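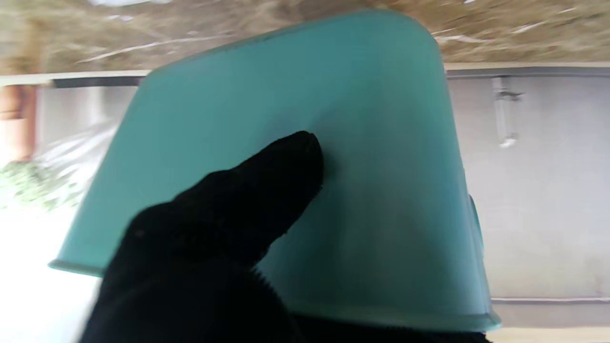 Jennylyn Rivera objected to the first draft of these rules, saying that a rule operators have to look up while a gripper is closed is a rule they will not follow. We rewrote the draft with that objection in mind. The version given in this section fits on one printed sheet, and the longer notes that go with it are meant for annotators and reviewers, who work at a desk.

4. Handling and Labeling Rules for Thin-Walled Containers

4.1 Scope

The rules cover tubs, bins, and similar open containers with walls thin enough to bend under a two-finger grip. They apply to recordings made at the Ultham and Horberg sites and to any later site that wants its data merged with ours. Rigid crates, closed bottles, and bags are covered by the general handling sheet and are left out here.

Figure 4 shows a wrist-camera view of one such container, a translucent teal-green plastic tub with a rounded fingertip against its face. We use the figure as a running reference for the terms "rim," "face," and "base." The rim is the lip around the opening, the base is the closed narrower end, and the face is the broad wall surface between them. Earlier drafts used "front" and "back," but those words lost their meaning as soon as the container was tilted, and annotators at the two sites used them in opposite ways.

4.2 Rules for the operator

Rule 1. Check the container before the session. Cracked or split containers are taken out of use. Light scratches are fine.

Rule 2. Start every episode with the gripper open and clear of the container.

Rule 3. Close at the low speed setting until contact is made. The higher setting may be used again only after the container has been released.

Rule 4. Do not correct a poor grip by squeezing harder. Release, back off, and approach again. Both attempts stay in the same episode.

Rule 5. If a person comes within reach of the arm, stop the arm and end the episode. Do not resume it. The partial recording is kept with the stop code and is reviewed within two working days.

Rule 6. Never reach in to steady a container while the arm is powered. This holds even if the container is about to fall.

Rule 7. Write the session note before starting the next session. One line is enough if nothing went wrong.

Rule 4 drew the most argument. Witold Żak wanted a fixed limit on grip force and nothing else, since a number can be checked by software. We kept both. The controller has a force limit, but it was set for the stiffest container in the set, and a softer wall can fold well before the limit is reached. The rule against squeezing is there for the range in between.

4.3 Rules for the annotator

Contact is labeled from the first image in which a fingertip is clearly touching the container. In Figure 4 the fingertip is on the face, so the label is "contact, face." The label says nothing about whether the grip holds. A separate label, "held," is given only when a run of images shows the container moving together with the gripper, and it must never be assigned from a single image.

Translucent plastic needs extra care. A finger behind a wall can show through it and look as if it were in front, and an edge molded into the wall can be taken for the rim. Annotators should find the rim first and follow it as far as it can be seen. If they cannot tell which side of the wall a finger is on, the correct label is "unclear." We ask reviewers not to treat a high share of "unclear" labels as a sign of poor work.

Background is not labeled. Blurred ground, walls, and trim are left alone unless the arm touches them. This was a change from the January draft, which asked for a background class in every episode. The class took a lot of time to assign, and no one on the training side used it.

Parts that cannot be named with confidence get the label "attachment, unknown." This includes small tabs and anything that might or might not be a handle. Guessing at the part type caused more trouble downstream than leaving it open.

4.4 Agreement check

The rules were frozen on November 8, 2019, and applied to all 2,307 episodes then in the set. Of these, 251 were drawn at random and labeled a second time by an annotator who had not seen the first set of labels. The two sets differed on the contact label in 65 episodes. Oliwia Sadowski and Kazimiera Czerwiński went through every one of these and agreed on a final label or marked the episode as unresolved.

Most differences concerned timing. One annotator placed first contact a few images earlier than the other, usually when the fingertip and its reflection met before the fingertip and the wall did. The remaining cases were mainly face and rim mix-ups on tilted containers. We added a sketch of a tilted container to the annotator notes as a result. We did not repeat the check after adding it, so we cannot say how much it helps.

4.5 Responsibility and changes

Each site names one person who may change the operator sheet. At Ultham this is Waltraud Auer, and at Horberg it is Witold Żak. A change made at one site is sent to the other before it is used, except for changes that make a rule stricter, which take effect at once and are sent the same day. The annotator notes are kept in a single copy and are edited only by the reviewers.

Every episode carries the version number of the rules it was recorded under. Episodes recorded under an older version are not relabeled unless the meaning of a label has changed. When the meaning has changed, the old label is kept next to the new one so that earlier results can be reproduced.

4.6 Limits

The rules were written for one gripper type with soft black fingertips. Suction tools would need a different definition of contact, and we have not tried to write one. The rules also assume that one operator controls one arm. Two-arm handling came up in discussion and was put off, mainly because Rule 4 has no clear reading when one hand has let go and the other has not.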